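Three weeks into the floor and I have opinions about wood now. I used to be a person who walked on floors. Now I go to a friend's house for dinner and I'm looking down between her chairs trying to work out which way the boards run and whether they were laid before or after the kitchen went in.

Some background for those of you who only come here for the soup posts. We bought the Narnside house last fall with carpet in every room, a sort of oatmeal color, and under the carpet in the front room there turned out to be old pine. I pulled up one corner in February on a Tuesday night when I should have been in bed, and by midnight I had the whole corner back as far as the radiator.
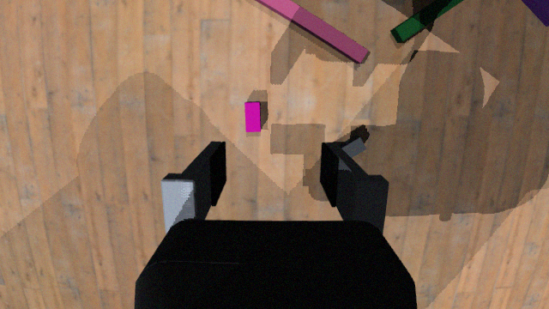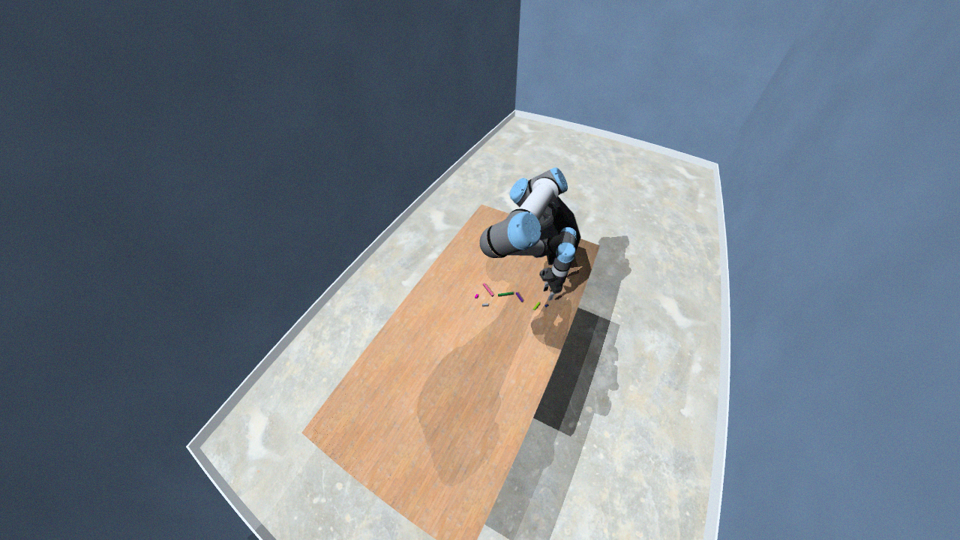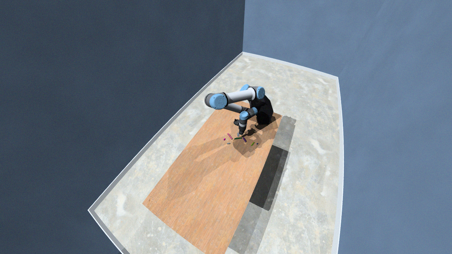
So can you sand an old pine floor yourself if you've never done it before? If you can push a heavy vacuum cleaner in a straight line and you don't mind being filthy for a few days, you can, but plan on it taking twice as long as the rental place tells you.

The rental place told me a weekend. I believed them! I picked up the drum sander on a Friday, carried it up the front steps with a lot of help from Derek Garside next door (his back was fine, thank you for asking, I asked many times), and I honestly thought I'd be putting down finish by Sunday lunch. By Sunday lunch I was still pulling staples.

Let me talk about staples. Whoever put that carpet down loved a staple. There was the carpet, then the pad, then what I think was an older pad that had gone to orange crumbs and stuck itself to the boards, and holding all of it in place were staples every couple of inches. You have to get every one of them out, and the nails that have worked up over the years need to be knocked below the surface, or the sander will find them for you and rip the paper to bits. I ripped three sheets before I got the message. I did the rest on my knees with a flat screwdriver and a pair of pliers, listening to an entire audiobook about a shipwreck.

Then the sanding itself. The drum sander is a beast. The one thing everybody says is to keep it moving, and they're right. I paused for maybe a second near the door to move the cord and there is now a shallow dip there the shape of a smile. You can feel it in socks. My sister-in-law Zuzanna Baran says it gives the room character and she is very kind, and also she has wall-to-wall carpet.

I started with 40 grit and went to 60, and then to 100, and vacuumed between each one. The color change on the first pass is the best bit of the whole job. You go over this brown, sticky, sad-looking stuff and behind you comes out a strip of pale yellow wood like the inside of a loaf. I made my husband come and look at every strip. He was good about it for the first half of the room.

The edges were worse. You need a separate small machine for those, and it vibrates so much that I couldn't hold a pen properly that evening. Corners you do by hand with a scraper. There are more corners in a room than you'd think, once you count the chimney and the odd little bump where the pipes go up.

And the dust! We taped plastic sheets over the doorways and it still got into the kitchen, the linen closet and a closed box of crackers. Wear the mask, a real one. I'd also say take the curtains down first, which I did not do.

I got two quotes before I started, by the way. The first was from a nice man who never wrote back. The second was from Tanner Gosselin, who did the floors for my friend Jozefína Trnka over in Grirham, and he wanted $3,000 for the front room and the hall together. I don't think that was unfair, having now done half of it myself. I just didn't have it. All in, with the rental (which I had to extend by four days), the paper, the finish and a replacement box of crackers, I spent a lot less than that, but I haven't added it up properly and I'm not planning to.

For the finish I went back and forth for ages. Oil looks lovely and soft, and you can patch it if the dog scratches it. Water-based poly dries fast and doesn't go orange. Do-yoon Gil at work did his whole downstairs in oil and swears by it, but he also enjoys re-oiling things, he does his cutting boards on a schedule. I know myself. I went with the poly, matte, four coats, and a night in between each. Between coats you give it a very light sand by hand, then wipe it all down, and you try not to let the dog in. There's one paw print near the window under coat three. It's staying.

A few people have asked about filling the gaps between the boards. I left mine. I read that you can mix the fine sanding dust with a resin and push it in, and I saved a big jar of dust for just that purpose, but old boards move with the seasons and I'd heard from Jozefína that hers had started popping out in little crumbs by the second winter. If it's drafty come December I may change my mind. The jar is still in the garage.

We moved the couch back in last weekend with felt pads on its feet. The room sounds different, sort of louder, and I need to find a rug, and yes, I see that I've spent three weeks taking up a carpet so that I can go and buy a smaller one. If anybody has a good source for wool ones that don't shed all over, please leave it in the comments. The hall is next, but not until my knees have forgiven me.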